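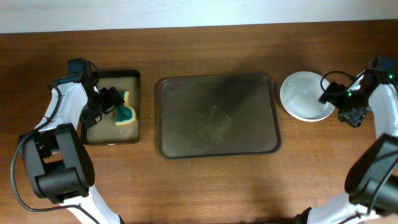
Casual kitchen and servery hand — Tarkstead Community Hall

Granach Catering is looking for a casual kitchen hand for its lunch service at Tarkstead. Shifts run from 10 am to 3 pm, up to 15 hours a week, starting in May. We serve up to 80 meals a day.

You will plate cold food, clear tables, wash up and restock the servery. A current food safety certificate is required. Experience is helpful, but we can train you — reliable transport matters more, as the last bus leaves at 2.40 pm.

Send a short resumé to Danuta Witkowska, quoting job 352.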